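Tweezers, splinters and a bit of green cloth

I've been meaning to write about tweezers since February, when I lost a whole evening to one tiny screw under the workbench at Wurneck. It pinged off my thumb, bounced twice (I heard it!) and went wherever small screws go. So this month's corner of the newsletter is all about picking up fiddly things, and what you put underneath them while you're at it.

First, the tweezers themselves. I own far too many pairs and use two. My favourites are the plain thin ones with pointed tips, no coating, no rubber grips. The pair I bought from Laaksonen had lovely cushioned handles and I never got on with them, I couldn't feel what I was holding. Plain metal arms tell you straight away if you're squeezing too hard, and if you are, whatever you've got hold of will twist sideways and fly off. Gently does it. Hold them like a pencil, rest the side of your hand on the table, and let the arms do the work.

Do check the tips now and again. Pinch them shut and hold them up to a window – if there's a gap right at the end, they've been dropped, and mine have been dropped a lot. A few strokes on very fine paper can sort a small burr, but a proper bend is usually the end of the road. I keep the bent ones for glue.

Now, the cloth. I worked on bare wood for years and I can't tell you how many beads and watch bits I chased across the floor. A piece of plain fabric changes everything! Things land and stay put. I like green best, it's easy on the eyes and silver shows up beautifully on it, though Pentti Ojala swears by white and we've agreed to stop discussing it. Avoid anything fluffy, the fibres get into everything. I cut mine from an old curtain and give it a shake over a tray at the end of the evening, and last time I got 3 beads and a spring back.

I don't bother ironing it either. A few wrinkles never hurt a small job, and if I'm sorting seed beads I just pull the cloth flat with my free hand.

Bring your own tweezers to the next evening if you can. We start at 7 and the kettle goes on at 8.

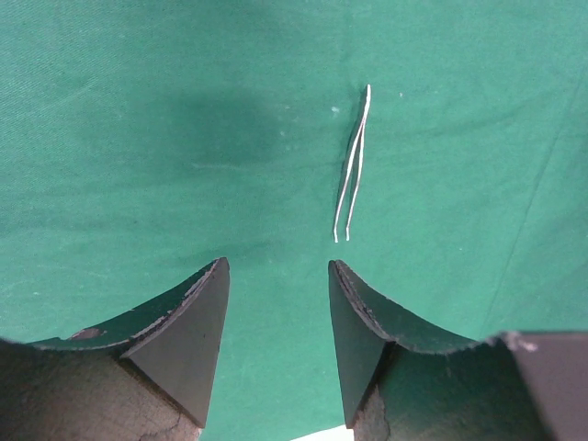

Pascual Vergara wrote in to say that he tapes his cloth down at the corners, having once caught it with his sleeve and sent 15 sorted beads into his tea, and that a damp fingertip still beats any tweezers for sequins.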